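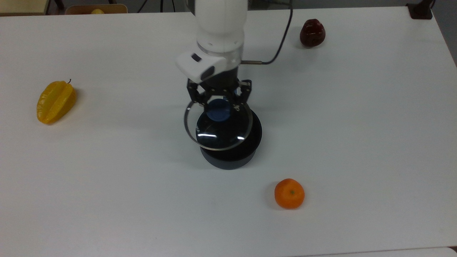 # Über uns

Marras Marktbrief. Börse am Morgen, bevor der Kaffee kalt ist. Kurz, deutsch, werktäglich um 6 Uhr im Postfach.

Wir sind ein kleiner Verlag, der einen Newsletter macht und ein paar Dinge drumherum. Keine Bank, keine Vermögensverwaltung, kein Broker. Wir verkaufen keine Fonds und kriegen keine Provision, wenn jemand irgendwo ein Depot eröffnet. Unser Geld kommt von den Abos. Fertig.

## Was morgens drinsteht

Immer gleich aufgebaut, damit man auch im Zug mit einem Auge lesen kann:

- Was über Nacht in Asien und an der Wall Street los war
- Vorbörse: Dax, MDax, ein paar Einzelwerte mit Bewegung
- Termine des Tages (Zahlen, Notenbanken, Konjunktur)
- Zinsen, Öl, Gold, Euro — je ein Satz, mehr nur wenn was passiert ist
- Die eine Grafik
- Leserfrage, nicht jeden Tag

Länge: eine Bildschirmseite, zwei wenn die EZB tagt. Wer mehr will, klickt auf »Langfassung«. Die kommt gegen Mittag und wird deutlich weniger gelesen, wir schreiben sie trotzdem gern.

Was nicht drinsteht: Kursziele von uns. Wir geben keine. Wenn ein Analysehaus eins ändert und die Aktie darauf reagiert, melden wir das mit Quelle, und das war's dann auch. Keine Musterdepots mehr (gab es mal, siehe unten). Keine »heißen Tipps«, keine Nebenwerte mit drei Stück Umsatz am Tag.

## Wie es anfing

Angefangen hat Liliana Pace. Damals noch im Treasury eines Maschinenbauers, Devisenabsicherung, viel Excel. Sie hat jeden Morgen eine Mail an die Kollegen geschrieben, was der Dollar gemacht hat und warum der Einkauf heute vielleicht besser noch wartet. Erst 4 Empfänger. Dann wollten es die Leute aus dem Vertrieb auch haben, dann deren Ehepartner, dann jemand vom Lieferanten. Als 61 Adressen im Verteiler standen, kam von der IT die freundliche Bitte, das doch woanders zu machen.

Also woanders. Ein Januar, gemietetes Zimmer über einer Druckerei, ein Schreibtisch, zwei Bildschirme. Der erste offizielle Marktbrief ging mit dem falschen Datum raus und mit einem Dax-Stand vom Vortag. Drei Leute haben geantwortet, alle drei wegen dem Dax.

Danilo Castillo kam im zweiten Jahr dazu. Vorher Wirtschaftsredakteur bei einer Regionalzeitung, davor Bankkaufmann. Er hat die Termine übernommen, dann die Langfassung, inzwischen die ganze Redaktion. Liliana macht weiterhin den Zins- und Währungsteil und alles, was mit Geschäftsführung zu tun hat, also Steuerberater, Miete, Verträge.

Der Name: Marras hieß die Straße, in der Lilianas Großeltern gewohnt haben. Mehr steckt nicht dahinter. Wird oft gefragt.

## Das Musterdepot (weil es immer noch Mails dazu gibt)

Hatten wir. Zwei Jahre lang, einmal im Monat. Lief erst gut und dann mittelmäßig, und in beiden Phasen haben Leser die Käufe eins zu eins nachgemacht, teils Tage später, zu ganz anderen Kursen. Wollten wir nicht. Wir haben es eingestellt und die komplette Historie im Archiv gelassen, inklusive der Verluste. Besonders der mit dem Solarwert. Wer suchen will, findet ihn.

Seitdem gilt: wir erklären, was am Markt passiert und was daran hängt. Kaufen und verkaufen muss jeder selber entscheiden.

## Wer hier arbeitet

Sechs Leute, nicht alle Vollzeit.

**Liliana Pace** — Gründerin, Geschäftsführung. Zinsen, Anleihen, Währungen. Schreibt ab halb fünf. Nachmittags bitte nicht anrufen.

**Danilo Castillo** — Redaktionsleitung. Aktien, Berichtssaison, Langfassung. Auch zuständig für Korrekturen, also bei Fehlern direkt an ihn.

Dazu zwei Redakteurinnen (eine in der Frühschicht, eine für Archiv und Lexikon), ein Entwickler, der die Datenfeeds am Leben hält, und unsere Aboverwaltung, die auch das Telefon macht.

Freie Autoren haben wir gelegentlich, meist für Themen wie Steuern auf Kapitalerträge. Die stehen dann mit Namen drüber.

## Ketdale und Zendine

Werden wir auch oft gefragt, deshalb kurz.

**Ketdale** ist unser Terminkalender. Quartalszahlen, Hauptversammlungen, Dividendenabschläge, Notenbanksitzungen. Aktuell 735 Unternehmen drin, hauptsächlich Deutschland, Österreich, Schweiz, dazu die größeren aus den USA. Lässt sich in den eigenen Kalender abonnieren. Für Abonnenten inklusive, für alle anderen mit zwei Wochen Vorschau kostenlos. Termine verschieben sich, wir ziehen nach so schnell es geht, aber maßgeblich bleibt immer, was das Unternehmen selbst veröffentlicht.

**Zendine** ist das Lexikon. Begriffe kurz erklärt, Renditekurve, Hexensabbat, Stop-Loss, Short Squeeze und so weiter. Entstanden aus den Leserfragen. Jeder Eintrag max. eine halbe Seite. Wenn ein Begriff fehlt: Mail, kommt auf die Liste. Die Liste ist lang.

Die Kursdaten beziehen wir von Jovwood, einem Datendienst, mit dem wir seit dem dritten Jahr arbeiten. Kurse auf der Webseite sind 15 Minuten verzögert, im Newsletter steht die Uhrzeit immer dabei. Vor Jovwood haben wir abgetippt. Von Hand. Daher auch die Tippfehler im älteren Archiv, die wir nach und nach ausbesseren.

## Unsere Regeln

Hängen ausgedruckt neben der Tür, hier die Kurzfassung.

1. Wer über eine Einzelaktie schreibt, besitzt sie nicht und handelt sie auch nicht in den Tagen danach. Breite Indexfonds sind erlaubt.
2. Keine bezahlten Beiträge. Anzeigen gibt es eine pro Ausgabe, unten, als Anzeige gekennzeichnet. Zertifikate, CFDs und Krypto-Börsen lehnen wir ab.
3. Fehler werden in der nächsten Ausgabe oben korrigiert. Nicht unten, nicht still im Archiv.
4. »Warum ist der Markt gefallen?« — wenn wir es nicht wissen, schreiben wir, dass wir es nicht wissen. Kommt öfter vor, als man meint.
5. Einladungen von Unternehmen: Kaffee ja, Hotel nein.
6. Kein »Crash« in der Betreffzeile. Auch nicht mit Fragezeichen.

Regel sechs ist umstritten. Danilo hätte in einem gewissen März gern eine Ausnahme gehabt.

## So läuft ein Morgen

4:30 Liliana sieht sich Tokio, Hongkong und die US-Futures an. Erster Entwurf Zinsen und Währungen.

4:50 Frühschicht kommt dazu, Meldungen sortieren, Termine aus Ketdale rüberziehen und nochmal gegenprüfen.

5:20 Grafik. Dauert immer länger als geplant.

5:40 Gegenlesen durch jemanden, der den Text nicht geschrieben hat. Zahlen zuerst, dann Kommas. Für die Kommas reicht die Zeit nicht jedes Mal, das merkt man vermutlich.

6:00 Versand.

Danach Frühstück, dann kommen die ersten Antworten. Wir lesen alle. Beantworten klappt bei den meisten, in der Berichtssaison dauert es länger.

Bei hektischen Märkten gibt es mittags eine Zusatzausgabe. Das war früher häufiger, bis eine Leserumfrage ziemlich klar ergab: bitte seltener. Also seltener. Maßstab ist jetzt, ob es einen Grund gibt, der am nächsten Morgen noch interessant ist. Ein Prozent rauf oder runter im Dax reicht dafür nicht.

## Abo, Kosten, Kündigung

Vier Wochen testen, kostenlos, endet von allein. Keine Kreditkarte nötig. Danach monatlich oder jährlich, Preise stehen auf der Aboseite. Kündigen geht mit einem Klick am Ende jeder Ausgabe. Studierende und Azubis zahlen die Hälfte, Nachweis als Foto reicht.

Firmen- und Schulabos auf Anfrage. Schulen bekommen Zendine als Druckversion dazu, wird in Wirtschaft und Politik offenbar ganz gern benutzt. Wer dafür Klassensätze braucht, bitte rechtzeitig vor den Ferien melden, wir drucken in kleinen Mengen nach.

## Mitarbeiten

Suchen gerade jemanden für die Frühschicht, Teilzeit. Voraussetzungen: sauberes Deutsch, Zahlenverständnis, keine Angst vor dem Wecker. Börsenerfahrung gut, muss aber nicht sein, das lernt man hier recht schnell. Lebenslauf plus ein kurzer Probetext: der gestrige Handelstag in 6 Sätzen. Bitte an die Redaktion, zu Händen Danilo Castillo. Kein Anschreiben nötig.

Praktika nehmen wir ab acht Wochen, bezahlt, eine Person zur Zeit.

## Kontakt

Redaktion und Korrekturen: über das Formular, Betreff »Redaktion«
Aboverwaltung: Formular oder telefonisch, werktags 9 bis 13 Uhr
Presse: Liliana Pace, vormittags
Anzeigen: Mediadaten auf Anfrage, Regel zwei vorher lesen

Rechtlicher Hinweis, muss sein: Alles, was wir veröffentlichen, ist allgemeine Information und keine Anlageberatung. Wir kennen weder dein Depot noch deine Steuerklasse. Wertpapiere können fallen, auch lange, und auch die, über die alle gut reden. Fragen zur persönlichen Anlage können wir am Telefon nicht beantworten, auch nicht »nur ganz kurz«.

Impressum und Datenschutz stehen im Fußbereich.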